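A wander round the woods at Merard on open day

I'd been meaning to go to the Merard open day for years and always managed to be busy, or lazy, or both. This time I packed a cheese sandwich the night before, which meant I had to go. I was at the gate by ten in the morning and there was already a queue for parking, all very good-natured, with dogs hanging out of windows.

It's free to get in, but they sell a little paper map for 12 pence (I know! I gave them a pound and told them to keep it). Mine came with a list of the day's bits and pieces on the back. There was a chair-making tent, a stall selling jam and chutney, some old saws laid out on a trestle and a talk in the barn at eleven about how the estate looks after its trees. I'm not normally one for talks but it was starting in five minutes and there were seats, so in I went.

And it was good! The estate has been split into two halves for as long as anyone can remember, Zatier on the side nearest the road and Rusutine on the far side, and they've been tagging the older trees in both. They're up to 3,038 so far, of which 1,921 are on the Rusutine side. A little boy in front of me asked whether he could see every single one before lunch and was told he was welcome to try. There was also a long bit about squirrels which I'm afraid I didn't write down.

After that I bought a cup of tea from the Bepari van, which seems to turn up at every outdoor do in our part of the world, and a slice of ginger cake the size of a brick. I ate the cake walking along, so my map now has sticky thumbprints all over Zatier.

The walking was the best of it for me. You can go wherever you like so long as you stick to the paths, and I spent a good hour and a half just pottering about under the trees. The sun was out and it was coming down through the leaves in blotches, all over the ground in front of me — I kept slowing down to look at it, and people kept politely going round me.

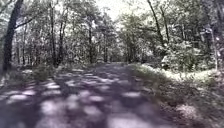
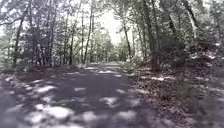
I do love a straight path. I know the fashion is for winding ones where you never know what's round the corner, but give me one I can see right down and I'm happy. You can set off at your own pace and let your mind go somewhere else. Mine went to whether I'd left the back door unlocked, but still.

It was properly cool in the shade too, and I was glad I'd kept my cardigan on when everyone else in the car park was stripping down to T-shirts. Then you'd come to a sunny bit and want it off again. I must have done the sleeves up and down a dozen times. Shoes were fine, by the way — I'd worried about mud and brought wellies, and they stayed in the boot all day.

I had my sandwich on a log with my back to a beech tree and listened to a woodpecker who was very busy somewhere off to the left. A couple stopped to ask me the way to the barn and I sent them off with great confidence in what I later realised was completely the wrong direction. Sorry, if you're reading this. I hope you found the chutney at least.

Back at the stalls things had got busier. The chair-making was still going, with a crowd round it, so I only saw it over people's shoulders, but I could have watched all afternoon. The jam had nearly gone. I got the last damson and a jar of something labelled "mixed hedge", which I've since opened and can report is mostly apple. There was a raffle as well, 100 tickets at a pound each, and I bought three and won nothing, as usual. The top prize was a load of firewood and I haven't got a fireplace, so perhaps it was for the best.

A few practical things if you fancy it next time. The loos are behind the barn and there are only two of them, so go early. Take cash, as the jam stall wouldn't do cards. Dogs are fine on a lead. The map isn't brilliant on distances (the Rusutine loop looks tiny on paper and very much isn't), so leave yourself longer than you think if you're planning to do both sides.

I only managed a corner of Rusutine before my knees had a word with me, and I'd like to do the rest. They're opening again in November for the leaf colour, and I've already put it on the kitchen calendar.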